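Duty Room and File Store Check – Rotthorpe Magistrates' Court
Tue 3 September. Checked by Bukola Osagie, walked round with Gadisa Yilma
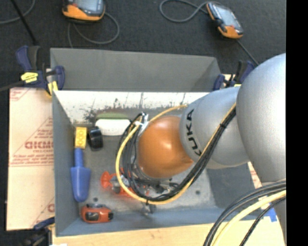 1. Advocates' entrance
Door closer – OK
Mat – curling at left corner, tape it down today
Sign-in book – full. New one in the usher's drawer

2. Duty lawyer room
Fire door – FAIL. Wedged open again with a copy of the sentencing handbook. Wedge removed, book returned to shelf.
Door lock from inside – OK
Panic strip – tested 8:40, rang through to security desk, answered on second ring
Chairs – 7 counted, one has a split seat. Client side, too. Take out of use.
Kettle – test label expired January. Unplugged. Somebody will plug it back in so I have taken the lead away, it is in my desk.

Comment (Gadisa): can we please get a second table. Two of us taking instructions at opposite ends of the same one is not confidential by any standard.

3. Interview rooms A to C
A – light flickers, OK otherwise
B – glass panel in door covered with notices, custody staff can't see in. Notices down. Do not put back up
C – soundproofing poor. You can hear every word from the corridor bench. Stood outside while Gadisa read out a parking summons and I could have cross-examined on it.
Action: C not to be used for youth or family clients till seal is replaced. Mirta Lucero to tell the listing office

4. Robing room
Lockers – 112 won't shut, hinge bent
Hooks – OK
Unclaimed items – two gowns, one bag of papers. Papers have a client name on them!! Handed to Bernadette Bailly, who will ring chambers. Needs logging as a data incident, not just a phone call.

5. File store (basement)
Aisle width – OK except bay 4, boxes on floor
Shelf load – top shelf bay 2 overloaded, nearly 3,000 files down here now and it was never meant for that
Step stool – one rubber foot missing. FAIL, binned
Damp – stain on back wall, bigger than last time. Move the bottom row of boxes forward a hand's width and leave them there
Destruction list – 263 files past their date, list signed by Ayodele Babalola but not yet collected. Chase Todis for a pickup slot. They need the sacks sealed and tagged before they will touch them

Comment (Ayodele): list is right, I went thru it twice. Three on it had a late appeal and have been pulled out.

6. Corridor and waiting area
Exit signs – lit, both ends
Extinguishers – in date, one blocked by stroller. Stroller moved
Water machine – drip tray overflowing onto tiles. Slip risk, mopped, cone out
Leaflets – legal aid ones are the old income limits. Recycle the lot

7. Carried over from last check
Seal on C – still open
Second key to file store – found, in Mirta's coat
First aid box – refilled, eye wash still on order
Out of hours phone list – wrong number for Bernadette, corected by hand, needs retyping

Fails to be closed by Friday. Kettle and chair don't need a form, the fire door does. Signed copy on the clip behind the duty room door, spare one with Mirta.

B. Osagie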